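February 15, 2018
Notebook entry by Shalini Shakya

Changeover day at Larell and Monley, so most of this is the workshop side of it. Mechthild Grabner did the morning at Larell and I did the afternoon at Monley. Notes from both houses are in here so we only have one place to look.

Larell, boiler. The guests leaving today said the upstairs shower went lukewarm after the second person. Mechthild ran it with the kitchen tap open and got the same thing. The mixing valve had been turned down, probably when the plumber was in during January. She set it back and ran the shower for 18 minutes with no drop. Pressure was low too, so she topped it up. Check it again at the next changeover. If it has dropped, there is a leak somewhere and I would start with the radiator in the back bedroom, where the valve cap is green.

Larell, bunk room. One slat cracked in the lower bunk on the window side. Replaced from the box in the shed. That box is nearly finished. The slats in the upper bunks are a different width, so don't take from there.

Welcome baskets. Unora has changed what they send us and the fruit is now whatever they have that week. I would keep it. Bread, eggs and jam as before. The card in the basket still says "local apples" and needs to be reworded before the next print. Mechthild suggests just "fruit", which is fine with me. Pepino melon should go on the little sheet we leave in the kitchen, since people will ask what it is. Text for that: eat it when the skin has gone yellow, cut lengthwise, scoop out like a melon, keeps a few days in the fridge.
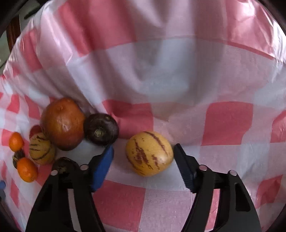

Vol. 6, p. 242

Monley, hot tub. Drained and refilled. The meter read 1,055 liters for the fill, which is more than I had written down last time, but I think last time I stopped it short of the line. The filter was gray with sunscreen or lotion, so it got a soak and the spare went in. The lid strap on the house side is fraying. I tied it off with cord for now. New straps come from Reisinger and take a while, so order two.

It took most of the afternoon to come up to temperature. If guests arrive early we need to tell them the tub will be ready in the evening – the confirmation mail says "on arrival" and that has caused trouble twice. I changed the wording in the draft. Mechthild, please read it before it goes out.

Monley, game room. The table tennis net clamp is stripped. I drilled out the thread and put in a bolt with a wing nut. It holds, but it is ugly, and the bolt sticks out below the table edge by a finger's width. Put a rubber cap on it and wrote it on the list. Two paddles had rubber peeling at the edge and were glued and left under the paint cans overnight. The dartboard light has a new tube.

Monley, door locks. The key safe by the front door is stiff in cold weather. Graphite helped a little, oil last winter made it worse, so no oil. The code was changed for the next booking. It is in the binder and not in this book.

Linen. We sent everything from both houses in one load and it came back mixed again. Larell is the set with the blue thread in the hem, Monley has none. I sorted it on the workbench, which took longer than ironing it would have. One double sheet is missing. We have roughly 100 pieces in circulation now and no proper list. I will make one and tape it inside the cupboard door.

Firewood. The stack behind Larell is fine for two or three more bookings. The lower rows are damp on the north side. I moved the pallet out from the wall by a hand so the air can get behind it. Kindling bags are filled – one per stay goes next to the stove and the rest is kept in the shed, otherwise it all gets burned on the first night.

Still open:
Order straps from Reisinger
New card text for the baskets
Pressure check at Larell
Slats, same width as the last lot
Linen list
Look at the gutter over the Monley porch when the ladder is back

Mechthild has the van until the end of the week. I have the drill and the long hose.

Questions about either house: leave a note in the workshop or call the office | © 2018 Holiday house workshop notes | Back to top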